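Traltgate Robotics Club: Frequently Asked Questions

Last updated 29 April 2019

Parents and new members kept asking me the same things at sign-up, so I wrote the answers down. I'm Nnamdi Garba and I advise the club. I've been around school robotics long enough to distrust most of what gets said about it, and you may find this page less cheerful than the flyer. The flyer was written by somebody else.

Is this the club where kids build battle robots?

No. We dropped the combat league in January. It was loud, it was expensive, and most of the learning was about which motor to buy. The students now work on one long project, teaching a robot arm to do small table chores. It's slower and a lot of people find it dull to watch. If your kid wants sparks, Floncombe still runs a combat team and they take out-of-district members.

What's the project called?

Bashir. The students picked the name before I could ask what it meant, and I've heard several explanations since.

What do the students do all afternoon?

Mostly they do the chore themselves, by hand, with a gripper in each fist. Pick up the thing, move the thing, put it down, do it over. Each try gets recorded, and the recordings are what the arm's software is trained on later. New members spend most of their first term on this. Some quit over it, and I don't blame them.

Isn't that just free labor?

I asked the same question when Yee-man Kuo brought the idea to us. She runs the technical side. Her answer was that the recordings stay with the club, the students decide which chores to record, and they do the training runs too. I've checked up on all of that and so far it holds. If it stops being true I'll shut the project down.

How many recordings does it take?

More than anyone wants to hear. The goal for this year is 3000 and the students have 267 they're willing to keep. Plenty of others were thrown out for bumped tables, fumbled grips, or somebody starting before the recorder was running. I think the goal was set by a person who had never stood at the table for two hours.

What does a work session look like?

A table, a white cover over most of it, a few household objects, and whatever else is in the shop that day.

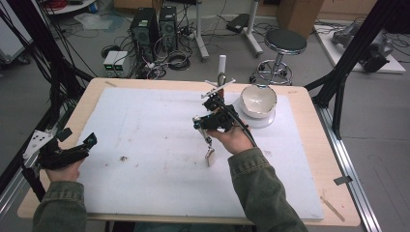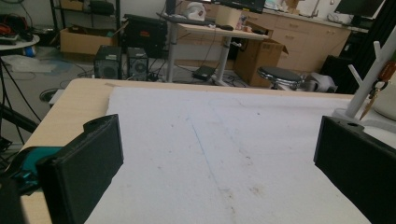
EQUIPMENT AND SAFETY

Are the grippers dangerous?

They can pinch. They won't take a finger off. Long hair goes back, dangling jewelry comes off, and nobody reaches across the table while another person is working at it. The arm itself is a different matter. Students don't power it up unless Yee-man or I am standing next to the stop button, and "I'll be right back" doesn't count as standing next to it.

Why a white bowl on a white stand over a white cover? Wouldn't bright colors be easier?

They would, and that's the students' argument for keeping them. They say a system that only works on red blocks isn't much use in a kitchen. Fair enough. I'd still like to see it work on red blocks first, and I've told them so.

Why keys?

Keys are small, shiny, and never hang the same way twice. The students think key handling will make a good demo. My own bet is that it'll be the last chore to work, if it works at all. Please don't send in your real house keys. We have plenty.

Why is there so much stuff on the floor?

We share the shop and there isn't enough storage. Closed-toe shoes are required, and watch the cables. A cleanup happens at the end of every session, though I've seen enough of them to be modest in what I promise.

Does my child need to buy anything?

No. Please don't buy a kit, either. There's a Nornuvance starter kit that parents keep asking about. It's a decent toy, but nothing in it connects to what we use, and you'd be better off putting the money toward a used laptop.

JOINING

Who can join?

Any student in grades 9 through 12. You don't need to know how to program. You do need patience, and I can't test for that, so we let people come for 4 sessions before they commit.

Is there a limit?

16 members. Past that, too many kids end up standing around watching two other kids work. There's a waiting list and it moves faster than you'd think, usually right after the first month.

Will this get my kid into college?

I don't know, and I'd be careful with anyone who says yes. A student who sticks with this can explain why a recording was bad and what they changed afterward. Maybe an admissions reader cares about that. I've written letters for students who got in and for students who didn't.

Will they learn artificial intelligence?

They'll learn to run a training script, read the results, and be disappointed by them. A few will go further and start changing the script. The math behind it is well past what we can cover after school, and I'm not going to put "AI" on the certificate to make it sound otherwise.

Does the robot work yet?

Depends who you ask. The students say it's close. I've heard "close" every week this spring. Come to the open session and judge for yourself, but ask to see more than one try.

Can parents sit in?

Yes, along the back wall, and please don't coach. If you want to help, take a turn with the grippers. It's harder than it looks, and you can tell me afterward whether two hours of it sounds like fun.

My question isn't here.

Ask me at pickup or leave a note at the front office with my name on it. Technical questions should go to Yee-man, who will give you a longer answer than I would.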